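Equipment Planning Meeting – Minutes

Date: Thursday, October 12, 2023
Chair: Ludivine Charpentier
Subject: Robot arm cell, purchase plan and budget

1. Previous minutes
Accepted with one correction. The Stunava quote covers the arm and controller only. Fingers are priced separately.

2. Second arm
Two quotes were compared, Stunava and Collet. Collet is lower on the arm but does not include the wrist cable kit. Stunava includes the kit and a 3-year service plan. Agreed to ask Collet for a revised quote with the kit listed as its own line. No order will be placed before January.

3. Gripper and wrist parts
Letter task, present arm:
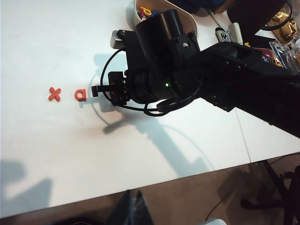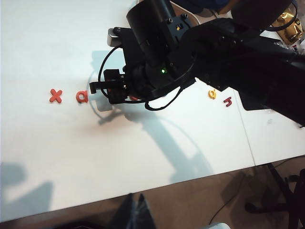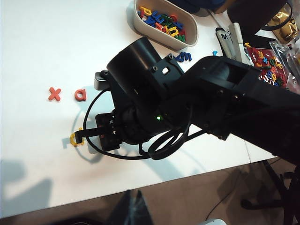

The parts budget for the present arm was set at $2,000, to cover spare fingers, one spare finger motor and cable management. Charpentier asked for the cable item to be specified first. The cable at the wrist runs in open loops and hangs below the joint, and any sleeve or clip set must leave enough slack for full wrist rotation. Akereck sells a spiral sleeve in two diameters; both will be requested as samples. Finger tips remain a stock item. The reorder level was discussed and left unchanged.

4. Task materials
Foam letters are to be bought in packs of 50 from Curkley. Lowercase only, same thickness as the present set. A change of thickness would mean setting the grasp height again, and there is no time for that this quarter. A request for magnetic letters was declined.

5. Table
The work surface stays white. A one-piece top was proposed to remove the seam between sections. Deferred – the cost of the top is known but the cost of remounting the arm is not.

6. Actions
Revised quote from Collet, with cable kit: Charpentier.
Sleeve samples from Akereck, both diameters: Charpentier.
Letter order to Curkley: purchasing.
Estimate for remounting the arm: workshop.

Next meeting to be set once the Collet quote is in.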